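Pimetti Certificate in Service Robotics
Unit 9: Contact Faults in Shelving Tasks

The fault studied in this unit was logged at the Clasgate site in July. During a put-away task the arm continued to press after meeting a fixed surface. The force limit had been set at 38 newtons for the gripper only, and the elbow joint had no limit of its own. 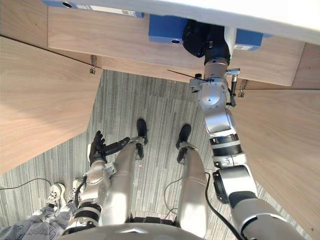
When should the operator use the stop button?
As soon as the arm meets resistance that the task plan does not call for. The operator should not wait for the software to respond. 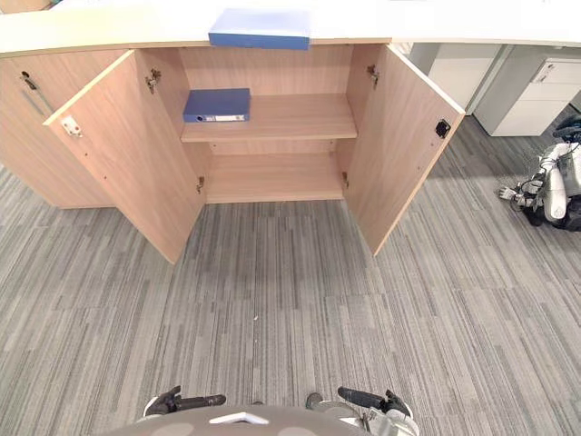 Recovery begins with a review of the task map. At Clasgate the map gave the shelf height correctly but treated the doors as closed. With both doors swung wide, as they are at this cabinet, the space they take up must be entered as an obstacle before the arm is released. Trainees will complete Form 14 before any restart.

Reading for next session: Crichton safety notes, section 9.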